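Mon 25 November

I have been grumpy about two-armed robots for a long time, and last week didn't cure me. We run one we call Urkel, on the Lenari arms, in front of a pegboard with hand tools on it. The job it's supposed to do is dull: take a tool down, put it on the board, pick it up again, hang it back. Scissors, pliers, screwdrivers, that sort of thing. The planner is from Hesel, and the Hesel people will tell you at length how well it keeps one arm out of the other's way.

Well, it didn't. On cycle 163 the left gripper opened when it had no business opening, and a pair of scissors came down point first. They missed the right arm's cable and stuck for a second in the edge of the board before they fell over. Tsung-han Kao was standing a good step closer than I would have liked, and so was I a minute earlier.

A robot dropping something doesn't bother me much. What bothers me is the log. The log says the grip was good the whole way through: force fine, width fine, state "holding" for 17 seconds after the scissors had left. If you only read the log, we had a perfect run.

I asked Hesel about it and got the answer I expected, which was that the dropped tool must have been placed badly by us. Maybe. I've heard "placed badly by you" from every vendor since we started, including Kobori, who made our last planner and who said it about a tool that was bolted down.

So we went back to the start, with the speed turned down as low as it goes, and ran the tools again with both arms over the board.
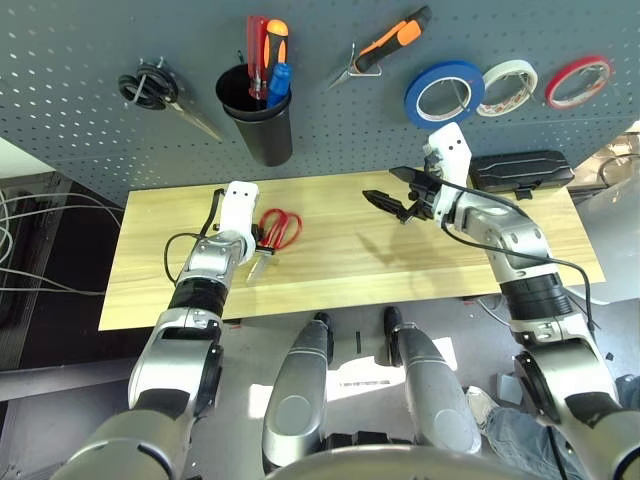
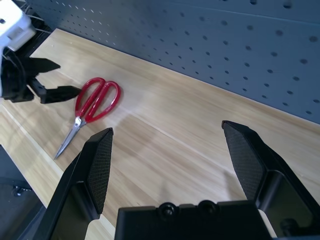
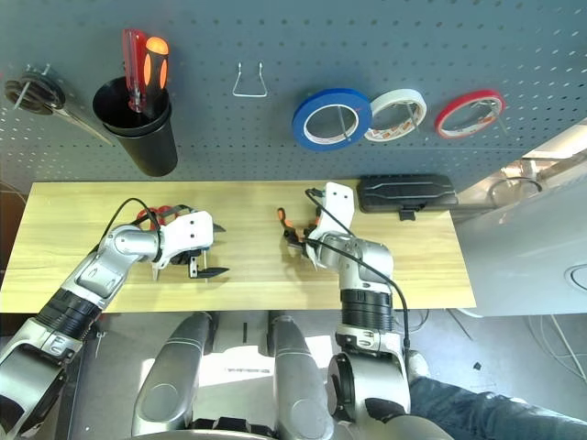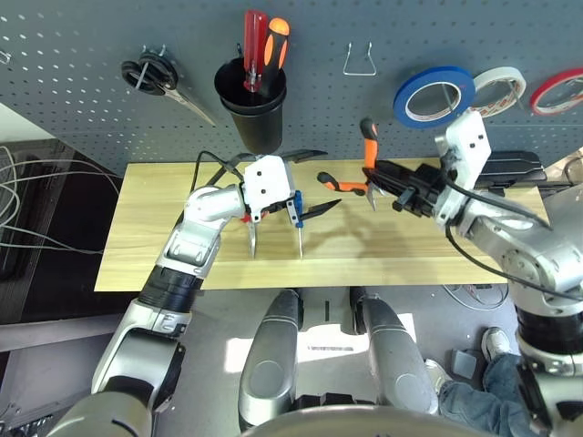 ## What I think went wrong

Two things, and I'm only sure of the first.

The first is how the "holding" state gets decided. It's set when the fingers stop moving before they reach fully closed, and after that it isn't checked again until the next command. So the state is a memory of a grip. Tsung-han found this by closing the left gripper on a folded piece of cardboard and pulling the cardboard out by hand, with the arm power off and only the gripper live. State: holding. He did it again with a pencil. Still holding. I'd have paid money to have the sales guy in the room.

The second is that the open command seems to have gone to the wrong arm. The right arm was due to let go of the pliers right then, and it didn't, and the left one did. That looks like a mix-up of sides to me. Hesel says their messages carry the arm name and can't be mixed up. Fine, but the adapter between their planner and our Lenari drivers is a little script written in February by someone in a hurry (me), and it numbers the arms 1 and 2 in whatever order they answer at startup. Most mornings the left one answers first. I'd like to blame Hesel for this and I probably can't.

I haven't been able to make it happen again, though. If the sides were swapped at startup, every cycle before that one should have been wrong too, and they weren't. A dropped connection in the middle of a run, with the arms coming back in the other order, would explain it. I've got no proof of that. The driver doesn't log reconnects, so I turned that on and now I wait.

## What we changed

- Arms are looked up by serial number. If one isn't found, nothing moves.
- Finger width is read all the time while a tool is held. If it changes, both arms stop.
- Pointed tools travel low over the board, and never over the other arm's wrist.
- Anyone can stand and watch, but not within reach while something sharp is in the air. Tape goes on the floor this week.

The width check has already given us 2 false stops, both on the pliers, whose handles shift a bit between the fingers. Tsung-han wants to loosen the limit. I want to leave it tight and be annoyed for a while.

As for the brochure line about running 365 days a year without supervision, I'd settle for one afternoon where the log and the board agree. Hesel has promised a patch for the holding state. I asked what it would check and how often, and I'm still waiting for that email.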